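Evaluating a Shared Workspace Rule Set for Two-Arm Cells
Student project report, submitted September 30, 2019
Keith Fothergill and Imogen Pilkington
Supervisor: Mhairi Innes

2. What the rules say and what they leave out

We began with the Paterson checklist, which has 74 items and which our department adopted in February. We doubt that most of them change anyone's behaviour. Eleven deal with labelling and only 4 with what may sit on the bench while the arms are powered.
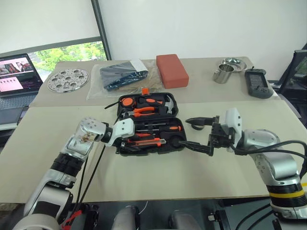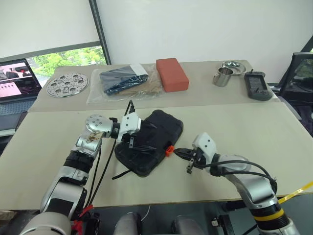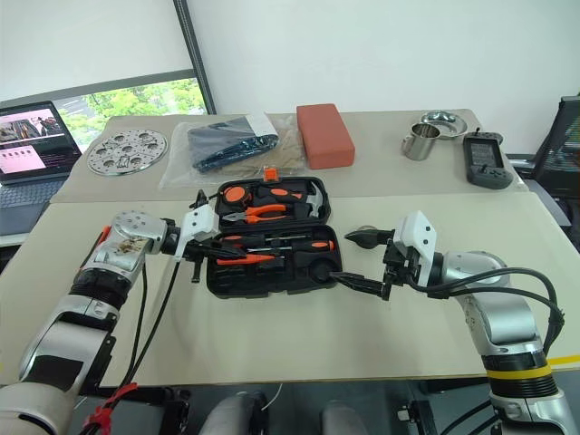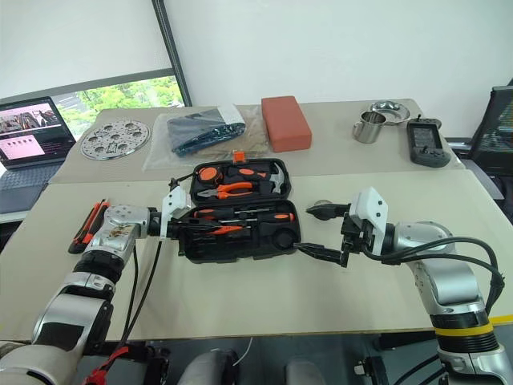 Clearance is where the checklist is weakest. It asks for a "tidy work area" and gives no distance, so two assessors can look at the same bench and both be right. Take the back table, where a metal mug and a handheld controller share a row with a bagged item: is that tidy? Archie Purves passed it, Imogen did not, and the wording supports either of them. The Arnby guide does give a figure, 60 cm from the gripper at full reach - but it was written for single arms, and we found no reasoning behind it.

We would sooner see one measurable rule than a page of adjectives. Our draft is in Section 3. It hasn't been tested by anyone outside our group, and it should be read with that in mind.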